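About Flirnex

Flirnex is an evening school for adults who want to learn bookkeeping and payroll. We opened in the old Hondo building on Bittencourt Street and still teach there, on the second floor.

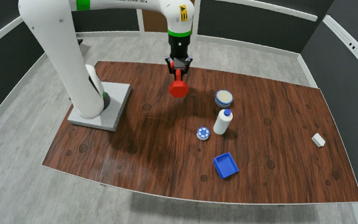

Thaís Medeiros
Head of School

Most of our students work during the day, so classes start late and are kept short. A full course takes 7 months. You do not need any qualifications to join, only basic arithmetic and a fair grasp of written English.

What we teach

Double-entry bookkeeping, VAT returns, wages and year-end accounts. Everyone learns on paper first and moves to software in the second term.
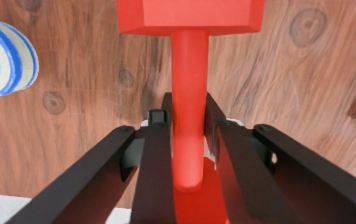

Fees

The full course costs £3,000, paid at the start or in 2 parts. Books are included — exam entry is not. If your employer is paying, ask the office for an invoice before you enrol.

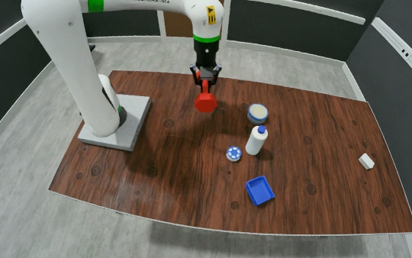

Our teachers

All of them have worked in accounts, and several still do. Payroll is taught by staff from Cirberg, a local firm that also marks our mock papers. New courses begin each June. 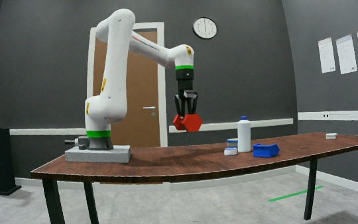 Former students can come back to any revision class free of charge. Bring your old student card, or give your name at the desk. The office is open from noon until the last class ends.

Page updated 2021-12-09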